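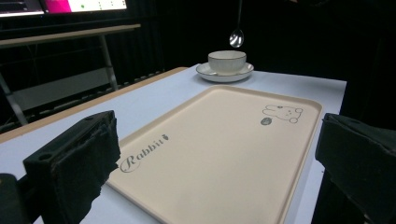 Is it worth playing Tiltari in 2021 if you never touched it first time round? Absolutely, so long as you can put up with a camera that has a mind of its own for the first couple of hours.

I finished it last night and I need to talk about it, so here comes a thread. Light spoilers for the first two islands, nothing after that.

You play Jenness, a lighthouse keeper's apprentice who gets washed up on the wrong side of the sea with one boot and a brass whistle. The whistle is the whole game. You start with a single note that wakes up sleeping stone birds, and by the end you've got 7 notes and can play them in any order you like!

And the birds REMEMBER. Wake one with the low note and it carries you. Wake the same one with the high note and it sulks on a ledge until you apologise (there's a button for apologising, it's hold-triangle, I love it).

The villain is Droton, who is draining the tides to power a clock. Big cape, terrible singing voice, gets a full musical number in the salt mine. I replayed that chapter straight away just to hear it again.

Music is by Conceição Veloso and it's gorgeous. Accordion, hand drums, a choir that only comes in when you're underwater. If you listen with headphones you can hear the island themes creeping into each other as you sail between them.

Now the grumbles. The camera gets stuck behind pillars. The raft race on the second island is far too strict -- 90 seconds, no checkpoints, and a current that shoves you into the rocks at the last bend. Took me most of an evening.

Tip for the raft race: don't steer through the arch. Go left of it, blow the second note as you pass the big bird, and it'll drag you round the bend. I only found this by crashing into him.

Shells! There are 300 of them and I've got all but 2. One is in Lemaire's workshop, I can see it on the top shelf behind the bellows, and I can't for the life of me reach it. The map says the other is in the salt mine but it doesn't show up with the whistle. If you've done it please shout.

Lemaire is the best character by the way. Boat builder, hates boats. Go back and talk to her after every island because she has new lines each time, and the one after the storm made me put the pad down for a minute.

Oh, and turn subtitles on before you start, the voices are mixed really low under the waves. It's in the sound menu, oddly, under "Sea".

Starting a second save tonight -- high note only, every bird in a sulk. Will report back.

2/8/21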